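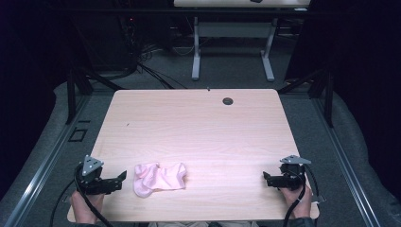
Our group set out to test one claim: that cleaning cloths go back into a drawer in better order if people fold them on a clear surface first. The Navickas guide we were given says this as if it were settled, and gives no numbers. I had doubts from the start. A crumpled cloth, like the pale pink one lying bunched up on the table, has no obvious corner to begin with, and a bare tabletop doesn't help you find one. Most of the work is getting it flat, and the guide skips that part.

Ott Laur and I planned 50 folds on a table and 50 on a lap. We ended up with 114 in all, over two afternoons in May, after Sarita Chaudhary pointed out that we had mixed up our first sheet. Those early folds stayed in, which I would not do again.

Results

The table folds looked neater. I'm not sure that means much. Sarita judged neatness by eye and knew which folds were which, so of course the table did well – we all expected it to. Of the whole set, 29 were marked "poor," and most of those were lap folds, but a lot of them came from the mixed-up sheet.

Nobody timed the flattening separately. Kauko Salminen asked about this when we presented, and we had no answer for him.

What we can claim

Not a lot. A table is more comfortable and gives you room to spread the cloth out. Whether the drawer stays tidier afterward we can't say, as we only looked at the drawer on the last afternoon. I would want a judge who doesn't know where the cloth was folded, and one kind of cloth all the way through. Ours were a mix of thick and thin.

Handed in 11 Nov 2019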